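Stop Trading Body Counts Over Kuven

2023-11-03

Three weeks since the shelling at the Kuven crossing and we still do not know how many people died there. We know what Wultonport says. We know what Udholm says. The two numbers don't live on the same planet.

Wultonport's defense ministry: 120 enemy soldiers "neutralized," a word I would ban if I could. Udholm's ministry: three dead, a few hurt, everybody else back at their posts by morning. Both statements out before the smoke had cleared off the ridge. Both repeated word for word on the evening news, with a map and a red arrow.

I have covered this border on and off for 20 years, mostly from the Wultonport side, and I want to argue for something unpopular in both capitals. Publish nothing until you can publish names. If you can't name the dead, you don't have a number. You have a press release.

The first night

The first figure always wins. Doesn't matter who corrects it or how well. Somebody in an office with no windows picks a number that sounds strong but not crazy, it goes up on an official account, and by breakfast it is a fact in one country and an insult in the other. Then the ambassador gets sent out to deny it. The denial has a number of its own, which came from the other side's general staff, who also had a reason to pick it.

I've sat through these briefings. You ask how the count was made and you get "field reports." You ask which field reports. Next question please.

And the soldiers' families are listening to all this. In Prado, where a lot of Udholm's border regiment is recruited, people told me they spent two days calling a hotline that rang and rang. Their own government said three dead. The enemy said 120. Which would you believe, if your son was not picking up? A mother there said she believed the enemy, just for one night, and was ashamed of it.

What the numbers are for

They aren't for us. A high claim is meant for the home crowd, it says we hit back and it hurt. A low claim is for the home crowd too, the other one. Says we stood firm. In between are the actual wounded, in actual wards, and the wards are the one place reporters are kept out of.

The clinic on the Kuven road let me in as far as the corridor. Staff were polite, tired, and had been told not to discuss admissions. I didn't push. They have to work there after I leave.
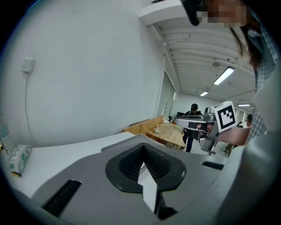
What March should have taught us

We had a rehearsal for this in March. A patrol clash, a smaller one, lower down the valley. Wultonport claimed a big kill, Udholm denied everything, and then a burial notice in a local paper showed the truth was somewhere in the middle, and not flattering to either. Did anybody resign? Did anyone so much as correct the original post? It is still up. I checked before writing this.

What did happen is that the crossing stayed shut longer. You can't reopen a gate and shake hands with people you have just told your voters you slaughtered, or with people who you've told your voters are liars. Some 3000 trucks a month use Kuven in normal times. Onions, cement, medicine, school paper. Drivers slept in their cabs. Fruit went bad in the heat and got tipped down the bank. The fight was over in an afternoon and the argument about the fight closed the road for a season.

So the inflated number isn't harmless noise. It costs money and it costs time. Next round, it costs lives, because a commander who has been told that his side lost 120 men is going to want 120 back.

The objections

I know them, I get them in my inbox.

One. "The other side will lie, and if we stay quiet the lie stands." Partly true. But a flat denial with a rival figure doesn't kill the lie, it just gives the anchor two numbers to put on screen. Say instead: we are notifying families, we'll publish the list when that is done. Then do it. A list is hard to argue with.

Two. "Naming losses helps the enemy." Helps them how? They were there. They had binoculars. The people kept in the dark by secrecy are your own.

Three. "This is naive." Maybe. There used to be a hotline between the two garrison commanders and they used it to swap the dead and compare counts, quietly, before either capital spoke. It worked fine for years. Not out of friendship, those men could not stand each other. It was cut off after a row over a fence, 300 yards of fence, and it has never been put back.

Put it back. That is my whole proposal really, that and the names. A phone line costs less than one of the shells.

And us

My own trade doesn't come out of this clean. We run the first figure because it's there and the other paper is running it. We write "claimed" in the second paragraph and think that covers us, while the headline has the number in it, in bold, no "claimed" anywhere. I have done it. I did it in March.

A simple rule for editors, on both sides of the river: no casualty figure in a headline unless somebody independant has seen the bodies, the graves or the hospital book. If that leaves the headline dull, let it be dull. "Fighting at Kuven, losses unknown." That would of been the accurate headline three weeks ago, and it is the accurate headline today.

The talks are supposed to restart at Prado once the two sides agree on an agenda. Last I heard, the first item under dispute was the wording on casualties.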